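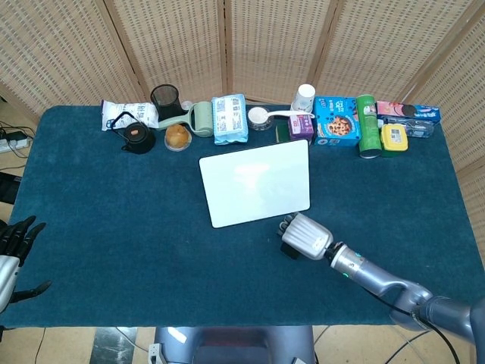
**Fergus Menzies**, cell technician, Limia site
*Rev. Mar 26, 2025*

## 4. Checking the hands before a board task

1. Put the whiteboard in the middle of the cloth. A slight turn is fine.
2. Keep household items in a row along the back edge.
3. Jog both arms to the ready pose at 5% speed — right hand near the board, left hand at the left side, thumb open.
4. Check that the right arm's cable can follow the elbow without pulling.
5. Run `hand_check 38` and wait for the prompt.

**Note:** Glare on the board can upset edge detection. Dim the overhead light if error 495 appears.

**Caution:** Press stop before reaching over the table.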